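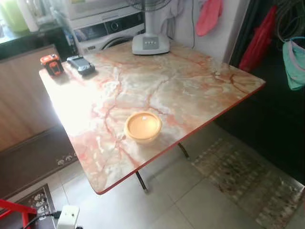 Virau household tasks: project gallery

Kolell Robotics Club, second-year project group
1 March 2019

Virau is the club's mobile manipulation project. The task set for this year is limited to two kinds of surface: an open tabletop and a set of refrigerator shelves. The software has to find the objects, pick one that the arm can reach, and plan a path to it that keeps clear of everything else. Members write the detection and planning code in pairs. The gripper mount and wrist wiring are handled by the hardware group on Lokovar, the club's other build.

The labelled set stood at 2296 images when this page was put together. Of those, 219 are held back for testing and are not used in training. Images with strong daylight are kept in both sets.

Table task

Glossy top with a veined marble pattern, bright light on the left half. The light removes most of the pattern on that side, and the plane fit has to rely on the right half and the edge band.

Targets for this layout are the yellow bowl near the front and the two small devices toward the far left corner. The fan base at the back is marked as an obstacle, along with its pole and the thin cables beside it. Cables are the weak point of the current obstacle map. They are narrower than one cell of the grid, so they are drawn in by hand until the finer grid is ready.

The bowl is approached from above, with one finger inside the rim. The flat grey and black device is harder, as there is little height for the fingers to close on. The planner scores it last.

Refrigerator task

Both doors open, arm held low in front of the compartment. The doors are entered in the planner as fixed panels at whatever angle they are found. The door shelves count as part of the door, so the large red box on the right side reduces the space available for the elbow.

The second shelf is used for detection work because the colours are well separated. The two tall jars with red lids are listed as separate targets. The top shelf, full of translucent bags and wrapped items, is excluded from grasp planning for now. Clear plastic returns poor depth readings and the bags have no stable outline.

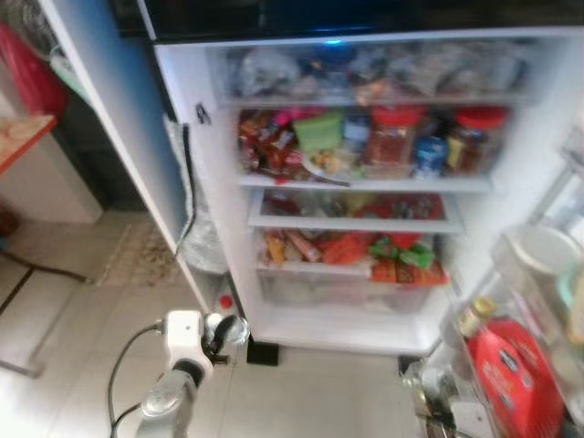

One reader wrote in to ask why the club does not fit a suction cup for flat packets, and said their own team had cut its failed grasps that way with very little extra wiring. The group has looked at this. A cup would need a pump and a hose past the wrist, and the cable loops there already limit rotation. It is on the list for July.

Settings used for both tasks

Gripper speed limit near obstacles: 55 mm per second
Planner time limit: 79 seconds, after which the attempt is logged as no plan
Grasp order: highest score first, no repeat attempts on the same object

The label format is the one from the Iyengar project, with an added field for transparent objects. Members who need the files should use the shared drive and check the change log before merging.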